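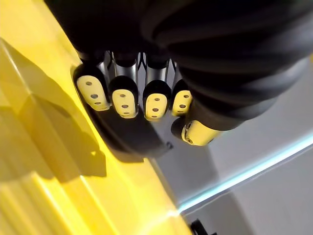
Ticket 1212: Battle royal bookings freeze when the last two wrestlers go out together
Product: Siletti (fantasy wrestling booker), desktop version
Status: Solved, leaving open for the patch
Opened by: the Carhuamaca Wrestling League

Original report

Hi all! First off, our league loves this game. We run a shared save with 12 players, everybody books a promotion, and once a season we throw all the rosters together for one giant over-the-top-rope match called the Torkescombe Rumble. It's the best night of our year and we plan for it for weeks.

This March it broke, and it broke at the very best part. The match ran beautifully right down to the final two. Then the play-by-play said "Both men tumble over the top rope!" and everything stopped. The crowd meter kept moving, the commentary box kept blinking, but no winner, no restart, no result screen. We left it alone through a whole pizza and it was still sitting there.

What we know so far:

Closing the game and loading the autosave brings us back to the start of the show. The rest of the card runs fine, and the Rumble itself runs fine if one person clearly wins it. We have hit the freeze three times, always on a double elimination at the end.

Match settings: over the top rope, timed entries, surprise entrants on, draws off. Combined roster is 166 wrestlers, of which the match picks its field at random.

We'd love to get a winner before the next show, because the winner gets the title shot and half the league has already written promos for it!

Support reply 1

What a finish to get stuck on! Thanks for the clear write-up. A double elimination should trigger a restart between the last two, so you were about to see one of my favorite bits of the game.

Could you try these and tell us what happens?

1. Make a copy of the save before anything else.
2. Turn surprise entrants off and run the match again.
3. Turn surprise entrants back on, turn draws on, and run it once more.
4. Send us the match log from the logs folder. It's a plain text file, and the one we want is the newest.

If you use any fan-made add-ons, please list them too.

Carhuamaca Wrestling League

Done, and this was way more fun than troubleshooting has any right to be. We made a watch party out of it.

Surprise entrants off: we ran the match 12 times. Two ended in a double elimination and both of those froze. So it isn't the surprise entrants.

Draws on: the first double elimination we got went straight to the result screen with "No winner." No freeze! Terrible result for a Rumble (there was booing in the voice chat), but the game carried on to the main event just fine.

Add-ons: one. We use the Plaltadska arena pack, which swaps in new buildings, ring ropes, entrance ramps and some great crowd chants. We've had it since last season with no trouble, though we did update it right before the show. Log attached.

Support reply 2

Oh, this log is a beauty. You've pretty much cornered it.

When both wrestlers go out, the game asks the arena file how long to wait before the restart. The referees argue, the crowd goes wild, then the two get sent back in. Every arena that ships with the game has a number there, and it's 5. In the updated Plaltadska pack that line is blank, so the game waits for a number that never comes. With draws on, the restart is skipped and the line is never read, which is why you got through.

Here's the fix you can do right now:

1. Close the game completely.
2. Open the arena pack folder and find the file for the building you're using.
3. Open it in any text editor and look for the line that says restart_delay.
4. Put a 5 after the equals sign, with no quote marks.
5. Save, start the game, turn draws back off, and load your copied save.

You'll need to do this for each building in the pack that you want to use for this kind of match. Regular singles and tag matches don't read that line.

Carhuamaca Wrestling League

IT WORKS! Sorry for shouting, but oh man. We changed the line in the one arena, loaded up, and had to run the Rumble seven times before we got another double elimination. Over they went, the refs pointed at each other, the commentary lost its mind, and the match restarted! The number two entrant won it, after going coast to coast. You couldn't book that better by hand (and some of us have tried).

One small thing: the result screen lists both of them as eliminated once before the restart, so the winner shows one elimination against him. Is that normal? It doesn't bother us, but our stats keeper noticed right away.

Support reply 3

Congratulations to your winner! Going all the way from number two is a huge night.

The extra elimination on the stats page is a separate bug, and a good catch. It only affects the display. His title shot, momentum and win record are all correct in the save you sent.

We've passed the blank line on to the makers of the pack. On our side, the next patch will use 5 whenever an arena leaves that line empty, so the freeze can't happen with any pack, and it'll clean up the elimination count as well. You can keep your edited file when you update.

Ticket stays open until the patch is out. Please post the title match result in here too, we're invested now!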